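Kirbridge two-arm sorting cell: data card and upkeep notes

What the set is
651 recordings from one tabletop cell at the Krajewska site, two arms, three bins, tubes and small cartons. The sales sheet from Virex called the cell "maintenance free." Read the rest of this card before you believe that. 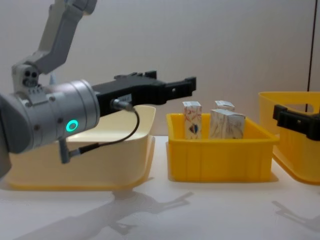

Iwona Kozłowski

I set the cell up and I keep it running, so the complaints are mine. Bin positions are not fixtured. There is no nest, no tape and no locating pin in our setup procedure, and I would not trust any claim of repeatability that depends on where a bin sits. Measure before each session and write it in the log.

Cabling
The gripper cable leaves a connector on the gripper body and loops back to the wrist. Leave the loop slack. We replaced 17 of these cables before October, and I still doubt the strain relief in the Cletilska kit does much. Check the connector by hand every 60 cycles. The vendor says 651, which I have never got near.
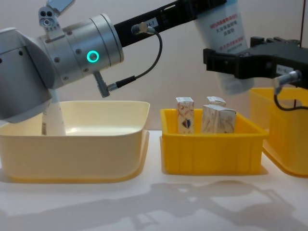
Left arm over the cream bin with a bottle; link label 4-7.

Status rings
A lit ring tells you the wrist has power. It does not tell you the gripper is calibrated. Run the open/close check anyway, both sides, with nothing in the fingers. 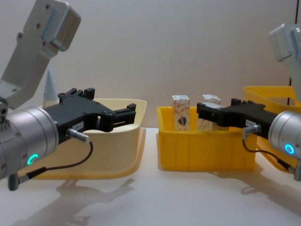

Dumisani Mtshali thinks I am too hard on the calibration routine, and that most of the bad grasps come from worn fingertip pads. He may be right for the cartons. His pad swap did nothing for the tubes, and until someone repeats it I am leaving both steps in.

Grip force
Start at 65 percent for tubes. The default is higher, with no test data behind it that I could find.
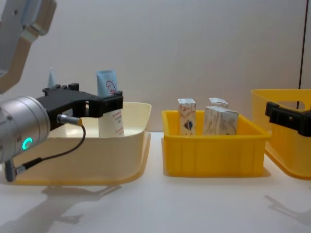 Left gripper closed on a tube in the cream bin.

Known problems
Success labels were entered by the operator and not checked by a second person. Force values before the last firmware update are not comparable with later ones.

Last edited 30 March 2026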